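4.2 Soft goods and floor-level items in the Rimholm room

The room at Rimholm was entered in the inventory under the same rules as the two rooms described in Section 4.1. An item was recorded when it lay outside a closed container, and it was given a surface class (floor, mat, seat, table, or hung) and a material class (soft, rigid, or flat). The full inventory holds 327 entries across the three rooms, of which 58 were assigned to the soft class. Bags, loose cloths, and covers make up most of that class. Garments were entered separately and are not discussed in this section.

Soft goods present a problem of classification that rigid goods do not. A box on the floor occupies one surface and can be given one location code. A cloth laid over another object takes its outline from that object, may reach down toward a second surface, and can hide whatever is under it. Earlier coding schemes, including the one developed by Ostapchuk for storage rooms, treat a draped cloth as a cover and give it the code of the thing it covers. We found this rule hard to apply where the covered thing could not be identified, and we therefore recorded the cloth as an item in its own right and left the object beneath it coded as "unknown, covered." Where a second cloth lay on the first, both were recorded and the upper one was marked as resting on a soft surface.

Figure 4. Soft goods and floor-level items at Rimholm. A red cloth is draped over an object, with a crumpled yellow cloth on top of it; a yellow cable and strips of white tape lie on the black mat. A translucent white fabric bag hangs from a blue handle in the foreground.

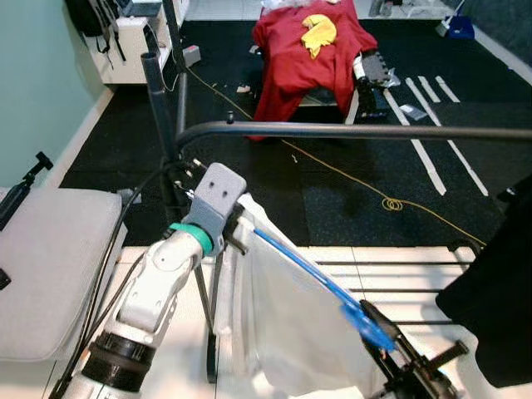
Bags were divided into those that stood or lay on a surface and those that hung. The distinction matters for the tidying task because a hanging bag has already been given a place, even if the place is a temporary one, and people asked to tidy a room tend to leave it there. In the interviews carried out by Bohdana Hutsuliak in March 2022, participants were asked to name the items in a room that they would move first. Hanging bags were seldom mentioned. Cloths lying on other objects were mentioned often, and several participants said they would fold them before deciding where they belonged. One participant at Stastine described folding as "a way of buying time," and we return to this remark in Section 5.

The floor class required a further rule. Mats were treated as surfaces and were not entered as items, but anything lying on a mat was entered, whatever its size. This brought in a number of things that participants did not regard as clutter at all. Tape is the clearest case. A strip of tape on a mat may mark a position, hold an edge down, or be left over from an earlier use of the room, and these cannot be told apart from the strip alone. We recorded all tape in the flat class and made no judgment about its purpose. Small items lying between strips were entered on their own line. Where an item could not be named with confidence, coders were instructed to give only its color and approximate size and to move on.

Cables were recorded once each, regardless of length, and were assigned to the surface carrying the greater part of their run. Loose coils were noted in the comments field. A cable that crosses a walking route was given the additional code T (trip hazard), following the practice in the Stadaslow room survey. The two coders disagreed on this code more than on any other, chiefly over what should count as a walking route in a room where the furniture is moved from day to day. The disagreements were settled by discussion, and the settled codes are the ones used in the tables.

Edges and corners of low furniture were the last part of the room to be coded. Previous work has tended to treat the area beside a table or platform as ordinary floor. In our material, flat goods such as printed strips and crumpled pieces of packaging-like material gathered in these places in all three rooms, and they were easy to miss from standing height. We therefore introduced a separate code, E, for anything lying within an arm's length of a furniture edge.

Figure 5. The corner of a dark table or platform at Rimholm, with a vivid blue strip across it. A white strip with dark printed markings and a patch of black-and-white print lie nearby. The pale floor and a short section of white baseboard are visible.

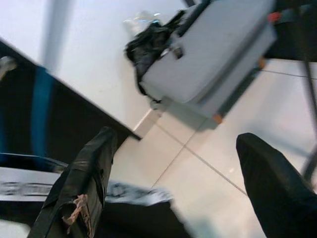

Printing on flat goods was transcribed only when both coders could read it without help. Partial or unclear print was entered as "marked, unread." No attempt was made to infer the contents or origin of an item from unread print, and such items were kept in the flat class even when their shape suggested that they had once been part of a larger wrapping.

Introducing code E moved seven entries out of the general floor class. The change is small, but it affects the comparison between rooms, and the totals in Section 4.3 are given both with and without it. Entries coded "unknown, covered" are left out of the material totals and are listed separately in the appendix, together with the written instructions supplied to the coders.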